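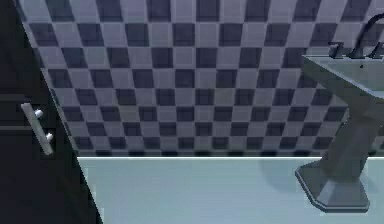
Bathroom scene from the Delden pack: dark cabinet with the bar handle, pedestal sink

ternwood_ute
Has anyone here bought the Delden scene pack for Womano? I'm after household rooms for training door and drawer opening. The listing says 386 scenes. The render is from the demo download.

kel.okoth
Bought it in April. Kitchens are good, bathrooms are plainer. Handles are modelled as proper geometry, standoffs and all, so a gripper can close behind the bar. That was what I paid for.

pixelgrout
Not convinced. Look at the floor, there's no texture on it at all. And that checkered wall in two shades of purple-grey won't look like any bathroom your robot ends up in. If you're training from camera images you'll be redoing the materials yourself.

kel.okoth
You can randomise the colours and tiles from the config. Took me around 10 minutes to set up.

pixelgrout
You can, but at that price I'd expect it done. The sink column is faceted too. Low poly.

Ľudovít Bartoš
Low poly is fine for contact work — it keeps the collision meshes cheap. My complaint is the hinges. In version 2 every cabinet door had the same friction value, and our policy learned to pull far too gently. Check that before you pay.

ternwood_ute
Thanks, I hadn't thought about friction. Is it editable per door?

Ľudovít Bartoš
Yes, but by hand, in each scene file. I did 11 of them on Saturday and gave up.

kel.okoth
There's a script for that in the support forum. It only covers the kitchens so far.

ternwood_ute
OK. I'll stick with the demo for now and email them about the bathroom cabinets. Will post their answer when I get one.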